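4.2 Guest expectations and in-room provision

The second part of the survey asked guests what they had looked for when choosing where to stay, and what they had used once they were there. Replies came from 102 guests at small hotels and guest houses in Tukville and Pisten. All had stayed at least two nights. Those who had booked through an agent were kept in the sample, as their answers did not differ from the rest on any of the main questions.

Distance from the town centre was named most often as a reason for booking, followed by price and parking. Breakfast came lower than we had expected from earlier work on the coast. Guests in Tukville, where most houses are on the hill above the station, were more likely to mention the view, and also more likely to complain of the walk back in the evening.

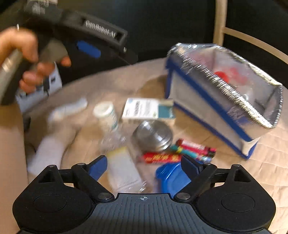 Answers on room contents were less even. Kettles and spare blankets were used by most guests who had them. Minibars were seldom opened, and several guests wrote that they would have liked an empty fridge for their own food. Owners in Pisten told us the same thing when we spoke to them in November, and two of them had already stopped stocking the fridge. At the Pretorius guest house the change was made before the survey began, so its guests were left out of the minibar question.

We also asked about contact with staff. Guests who had been met on arrival by the owner gave higher marks for the whole stay than those who let themselves in with a door code. The gap held for short and long stays, though it was smaller among guests who had stayed in the same house before.
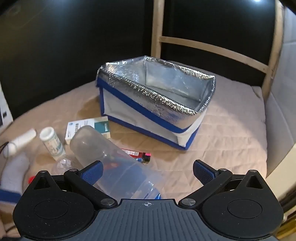

Figure 3. An open insulated cooler bag and small items on a quilted pad.

The ratings above should be read with some care. Houses with door codes were on the whole cheaper, and the groups were not matched by price. The Wostia study, which used a similar form, found a weaker link once room rate was allowed for. We return to this point in Section 5.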